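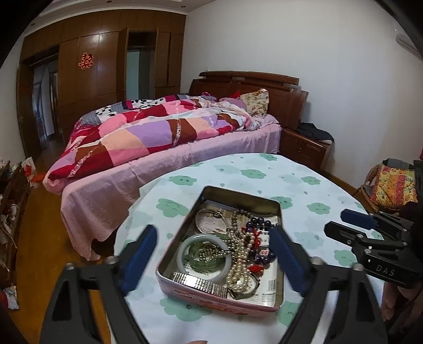 How do you get a fair price for a house's worth of small things after a relative passes? My aunt's place in Skiltetton has to be cleared by May and I have 83 lots listed so far, mostly kitchen stuff and books. I'm stuck on mixed tins like this one, with bangles, a string of pearls and dark beads all in together. A house clearance firm offered 1,220 for everything. Should I take it?

harju51
Don't take the first offer. Get two more, in writing, and ask each firm if the price includes hauling away what they can't sell. Mine didn't, and I paid 155 for the truck.
Pull the jewelry out before anyone quotes. Have a jeweler look at the bangles and pearls - green bangles can be glass or jade and I wouldn't guess.

nevow
auction

drolavcombe_attic
I'd do a split. Books and kitchen things go with the clearance, anything small enough to mail you sell yourself. Check the books for inscriptions and loose papers first. We found a deed in a cookbook.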